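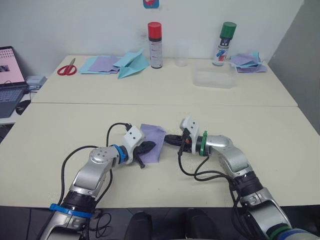

3.2. Le pli, la main et le mot : retour sur le corpus d'Otier

L'enquête d'Otier nous a réservé les plus belles surprises de ce travail. Rappelons que le corpus réunit 997 énoncés, recueillis auprès de locuteurs adultes du bourg et des hameaux voisins, et que 402 d'entre eux contiennent au moins un verbe de manipulation textile : plier, replier, rabattre, rouler, froisser, secouer, lisser, tordre, border. Les autres énoncés, où dominent les verbes généraux (mettre, prendre, faire), sont traités en 3.4.

La première observation tient à la richesse des emplois de plier. Les dictionnaires usuels en donnent une définition assez sage, fondée sur le rabattement d'une matière souple sur elle-même. Or nos locuteurs distinguent avec beaucoup de finesse plier un drap, plier en deux, plier au carré, plier à la va-vite, et surtout plier sur le bras, tour que nous n'avions rencontré dans aucune des enquêtes antérieures et qui désigne le pliage debout, sans table, l'avant-bras servant d'appui. Une informatrice de 60 ans nous a repris très fermement quand nous avons employé plier sur la table pour ce même geste : « sur la table on pose, on plie pas, on arrange ». Cette opposition entre arranger (avec support) et plier (sans support) est remarquablement stable, et elle se maintient chez les locuteurs les plus jeunes !

Figure 4. Étoffe de couleur lavande tenue au-dessus d'une table claire. Le tissu est tenu par ses deux côtés : dans le parler d'Otier, l'emploi de tenir suivi d'un complément de partie (tenir le drap par les bords) est discuté ci-dessous.

La deuxième observation concerne justement le complément introduit par par. Hamdan avait déjà montré, à propos des verbes de préhension, que la préposition sélectionne volontiers une partie saillante de l'objet : on prend une tasse par l'anse, un enfant par la main. Avec les étoffes, la difficulté est délicieuse, car un carré de tissu n'a pas d'anse. Il a des bords, des coins, parfois un endroit et un envers, et tout cela se déplace dès qu'on le soulève. Que devient le coin d'un torchon roulé en boule ? Les réponses d'Otier sont d'une cohérence que nous n'attendions pas : coin reste disponible tant que le locuteur peut le retrouver (cherche-moi le coin, il est dedans), tandis que bord cède la place à bout dès que la forme n'est plus étalée.

(12) Prends-la par le bord, elle va traîner. (nappe étalée)
(13) Prends-la par le bout, elle va traîner. (nappe en tas)
(14) ? Prends-la par le bord. (nappe en tas, jugé « pas bien dit »)

On voit que bout n'a pas ici le sens d'extrémité d'un objet allongé. Il nomme n'importe quelle portion qui dépasse, pourvu qu'on puisse la saisir. Nous proposons de l'appeler bout de prise, et nous avouons un faible pour cette étiquette, suggérée par Rozália Oravec lors de la relecture d'avril. Elle rend bien compte du fait que la partie désignée n'existe qu'en vue du geste : lâchez le tissu, reprenez-le ailleurs, le bout a changé de place.

La troisième observation est d'ordre aspectuel. Replier, dans la langue commune, hésite entre l'itération (plier de nouveau) et le retour à un état antérieur (remettre en plis ce qui avait été déplié). À Otier, les deux valeurs sont réparties sur deux formes. Replier garde le retour à l'état antérieur, et l'itération passe par plier encore un coup, parfois réduit à plier encore. D'où des paires minimales splendides :

(15) Je l'ai repliée dans l'armoire. (elle y était pliée avant)
(16) Je l'ai pliée encore. (un pli de plus)

L'exemple (16) a d'abord été transcrit avec une virgule et compris comme une plainte, la locutrice étant lasse de son linge. C'est Zihan Feng qui, en réécoutant l'intonation, a rétabli la bonne lecture. Nous avons alors repris tous les énoncés contenant encore, et plusieurs ont changé de colonne dans le tableau 6 - un travail ingrat, mais qui a rendu la répartition bien plus nette.

Reste le cas de border, que nous laissons ouvert. Il s'emploie pour le lit, comme partout, mais aussi pour la pâte à tarte et pour le paquet de papier dont on rentre les côtés. Maldonado y voit un emprunt au vocabulaire des ateliers de couture. L'hypothèse est séduisante, car deux de nos informatrices ont cousu à domicile. Il nous semble pourtant que l'extension à la pâte s'explique aussi bien par la ressemblance des gestes : dans tous les cas, on rentre le bord sous quelque chose, ou contre quelque chose, et l'objet s'en trouve fermé. Une enquête auprès de boulangers permettrait de trancher, et nous serions ravis que quelqu'un s'en empare.

Un mot enfin sur la méthode. Les énoncés ont été obtenus en situation, au cours de tâches domestiques ordinaires, sans questionnaire. Ce choix a un coût, car certaines formes attendues n'apparaissent jamais, et l'absence de chiffonner ne prouve pas que le verbe soit inconnu. Nous avons donc proposé après coup une courte épreuve de jugement à une partie des locuteurs. Elle confirme que chiffonner est compris de tous et senti comme « un mot d'école ». Froisser, lui, est réservé au papier et aux personnes.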